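Bench notebook, Curgate cell
January 18, 2020

In by 9 to get a run of brick sorting done while the building was quiet. Colleen Bélanger was on the leader arms for the first half and I took the second. Gualtiero Lo Presti looked in from home through the shared log and left remarks as we went, so a few of them are copied in where they belong.

Target for the day was 80 usable episodes of the sort task. Same task text as in December: put each loose brick into the bin that holds its color, and the red ones go into the empty yellow bin on the left. Bin color and brick color do not match on purpose. In the December set they did match for one batch, and the policy learned to go to the bin with the same color as the brick. It looked very good until we swapped the bins around, and then it was useless. So from now on the sorting rule comes from the contents or from the task text, never from the bin.

Setup notes

Wall paper is the swirl pattern, all three sides. This is wall set C in the background list. Set A (plain gray) and set B (checks) are done for this task. Left the table surface as it was. I wiped it down at the start and the scuffs stay, they are in the plastic.

Exposure on the wrist cameras is locked at the value in the config. If you change the overhead lights, redo the exposure and write it here. Auto exposure was left on by mistake in one December session and the white table pumps up and down in brightness every time the gripper comes down. We kept those episodes but they carry a flag.

Gripper pads were changed on both arms Thursday. The new ones hold a brick by its ends without twisting. Zeroed the grippers after the change and again this morning.

Morning block, Colleen driving

First 12 episodes were practice and are thrown out. She asked for them herself, having not driven since before the holiday. After that she settled into a steady pace.

The thing we were after in this block was the approach to a single brick close to the bins. That is where the old policy fails most. It comes in square to the table whatever way the brick is turned, closes on the corners, and the brick shoots out sideways. We need many examples where the wrist turns first and then goes down, with the brick at every angle we can think of, and some of them right up against the bin so that one finger has little room.

What the wrist camera gets on one of these, red brick on the diagonal, yellow bin close by on the right:
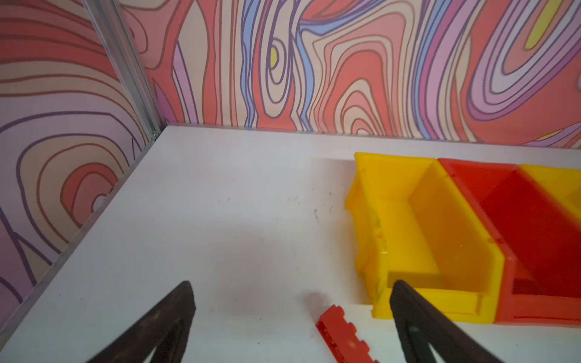
Gualtiero wrote that he would like more of these with the brick farther off to one side when the arm starts down, as the ones he had gone through so far all began with it nicely between the fingers. A policy trained only on those, he said, will have no idea what to do when it arrives a little off. He asked for one in every few episodes to start with a bad approach and a visible correction.

Fair point. Colleen and I talked it over and agreed to do it, with a limit. A correction has to be one clear move: come down off center, stop, shift over, grasp. No hunting back and forth. In the Alemayehu data set there are a lot of episodes where the driver wobbles over the object before grasping, and the policy we trained on it wobbles too, for as long as you let it.

So the rule for the driver, starting with this session:

Start off center on purpose when the cue card says OFFSET.
Shift once. If the one shift was not enough, finish the episode anyway and mark it "double".
Do not touch the table with the fingertips to feel your way.
Do not drag the brick to straighten it. If you drag, mark it "drag".

I printed the cue cards on the back of the old Tomstead sheets. They are in the tray by the foot pedal, shuffled. Please shuffle them again when you get to the end, or the order repeats and the cue lines up with the layout number.

Stopped for lunch. Colleen had to leave at that point.

Afternoon block, me driving

I ran the two-arm layouts. Left arm takes what is on the left side and nearer the front, right arm works at the bins. The loose bricks for the layouts in this block are mostly red with a green one mixed in, and the middle and right bins are already stocked, green in the middle one and blue in the right one. The left bin starts with nothing in it.

The empty bin matters. In the earlier sets every bin had something in it from the start, so there was never an example of being the first brick in. When we tried an empty bin on the trained policy it hovered over it and went off to one of the full ones. I want a good share of episodes starting this way.

I also want the hovering out of my own driving. Going over the logs I see that I tend to park one arm in the air while I think about the other. The parked arm then stands in the record as if waiting was part of the task. Tried to keep both moving, or else send the idle one back to its rest pose. It is hard to do with two leaders and I did not always manage it. Episodes where I parked for longer than a few seconds got the "idle" mark.

From the fixed camera in this block: 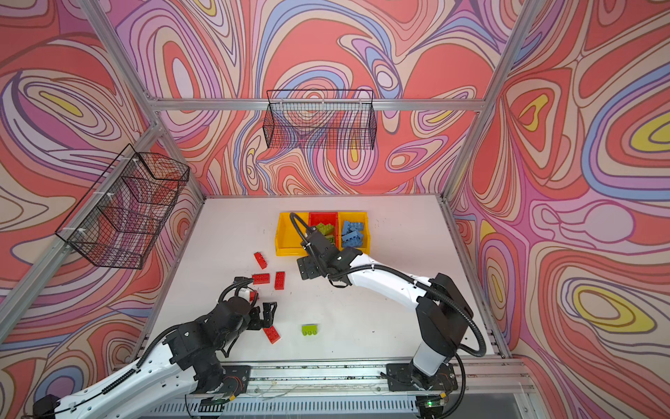 Photo: Curgate cell, fixed camera. Session archive, January.

The right arm hides a good deal from this side when it is at the bins. Its wrist covers part of the left bin and the middle one, and one of the red bricks is almost gone behind the left wrist and its cables. For training that is acceptable, the wrist cameras fill in. For labeling it is a nuisance. Whoever labels from the fixed view alone will get the number of loose bricks wrong. Please use the layout file for the starting state and only use the video to mark the grasp and release times.

Mesh baskets on the frame stay where they are and stay empty for this task. They belong to the next one (hang and fetch) and I would like them in the background now so that they are not new to the policy later.

Trouble

Puveck recorder dropped the right wrist stream twice. Both times the other streams carried on and nothing showed on the screen, I only found it when the file sizes came up short. Those two episodes are deleted. I put in a check at the end of each episode that compares the length of all the streams and beeps if they differ. It is ugly but it works for now. Gualtiero thinks the fault is in how the recorder handles a late packet and will look at it next week. Until then do not turn off the beep.

One cable conduit on the right arm catches a little at the elbow when the arm is stretched toward the far bin. It did not stop anything. I moved the tie and it was better. Keep an eye on it.

The left leader arm has some play in the wrist joint again. You notice it when you turn the wrist for a diagonal brick: the first bit of turn does nothing and then it follows. I took it slowly. If it gets worse, swap it for the spare, and note the swap in the session file because the calibration is different.

Count at the end of the day

Kept: 71 episodes. That is 9 short of the target.
Of the kept ones, 7 are marked "double". None of those are to be removed before Gualtiero has seen them, he wants to try training with and without.
Drags: I marked all mine. Colleen's still have to be checked against the video, she was not sure about a couple of them.

Naming as usual, wall set C in the name. Raw streams are on the cell machine, the copy to the Curgate store was still running when I wrote this.

For next time

Finish the missing episodes first, same layouts, so the set is complete before anything is moved.
Then swap the left and middle bins and run the whole layout list again.
More green and blue loose bricks. We have far too much red being picked up.
Ask Colleen if she wants the morning again. Her grasps are cleaner than mine and I would sooner have her on the single brick layouts and do the resets myself.
Order pads. The new ones are fine but this was the last pair in the drawer.

Arms parked at rest, air off, lights off. Cell machine left on for the copy.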